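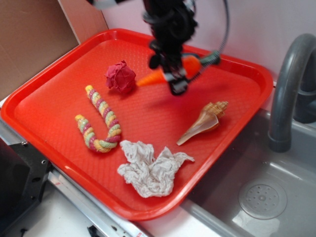 Red tray with the toy carrot and the rope twist

Nseir Toy Library, staff catch-up, March

Present: Randa Fakhoury, Joelle Daher, Karim Khalaf, Ghada Najjar and me (Rocío Salinas, typing as fast as I can)
Sorry to miss it: no one, full house for once!

1. Last month's notes

Joelle says I wrote down that she'd order labels from Vimex, when what she said was that she'd look at their prices. Fixed. She has now looked, and they want $11 a roll. We'll stay with masking tape until the current roll is gone.

2. The touch-and-tell trays

This took up most of the meeting, so bear with me. Randa wants every tray that goes out to families to have a mix of feels: smooth, bumpy, soft, crinkly. We all love the red tray for this because the floor of it has that fine texture, and little kids will rub it for ages before they even get to the toys. The seashell is staying in (I brought it up, I'm biased, I love that shell). So is the braided rope candy cane with the yellow and green and pink in it. Ghada would like the dark pink bundle somewhere paler, as it nearly vanishes against the red, and I do see her point, but hunting for it is half the fun for the bigger ones.

We went back and forth on the green one that looks like a pickle. Joelle calls it a cucumber. It goes down as "green vegetable" on the card and everybody can live with that.

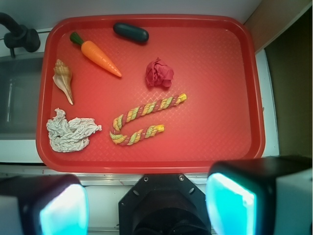 Karim wanted to know what happens when a piece doesn't come home. He had a Kometico shape set back last month with half the shapes gone, and the family felt so bad that they haven't borrowed since. He'd rather we kept a box of spares and didn't make a thing of it. Randa agreed, and so did I. The spares box goes under the front desk, and Ghada will start it off with whatever's in the odds drawer.

Loan time for trays was 7 days and Joelle asked for longer. We settled on 20 days as a trial, with a text message before it's due.

3. Washing up after returns

Trays get wiped down on the counter next to the sink, then left to air. Please don't stack them damp (me, I did that, sorry). The crumpled white piece goes in the hand wash with the soft things. Karim is going to ask Sotine if their soap comes without perfume, because the smell of the last one stuck to everything.

Joelle also asked that we all check the tray against its card before it goes back on the shelf. If the card's missing, write a new one there and then, please, even if your handwriting is like mine.

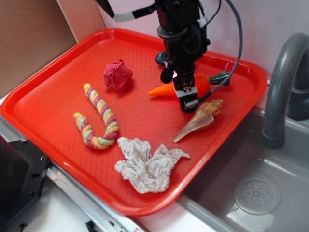 4. Story morning

Doors at 10, story at 10:30. Randa is reading the rabbit book and would like the carrot kept back for it. I'll put a note on the shelf. Ghada has the floor cushions at her place and will bring them in the car, unless it rains, in which case Karim has the van.

5. Anything else

The back door still sticks. Karim will plane it.

Joelle is away for the next meeting, so Ghada is making the coffee and I'm on notes again.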